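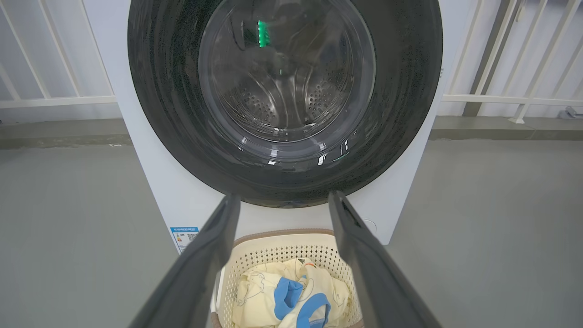
Oanh Khúc thinks we should stop washing the shop rags at 91 minutes and go to the short program, and she wrote as much across my last page in green pen. Fine, Oanh — but the short program is where the lint came from in December!

Afternoon, laundry corner. I went back to the question of the Cedden cloths (the thick ones, not the blue ones from Bustos) and why they come out with grit still in the hems. My money is on loading. We stuff them in by the armful, and a packed drum just rolls everything around as one lump. So from now on it's 16 cloths to a load, shaken out first, and please shake them outside, I'm tired of sweeping that corner.

Also got down on my knees to look at the front of the washer. The energy label is still stuck on at the lower left, and the filter cover is at the lower right, so pale you could miss it. I want that filter checked every 2 weeks. Put a towel down before you open it — I learned this the wet way at Vuvarau. 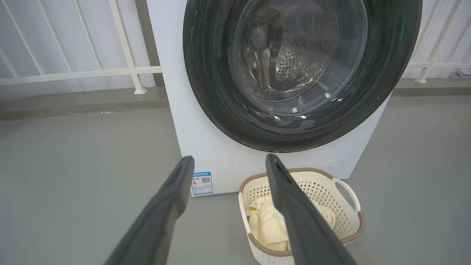 Washer and basket, door side. Filter cover at lower right of the panel.

The basket stays by the machine, clean cloths only. Dirty ones go in the Sunerik bin by the sink. Still to do: find out how much detergent we're putting in, as I've been using the cap and Oanh has been using a coffee scoop.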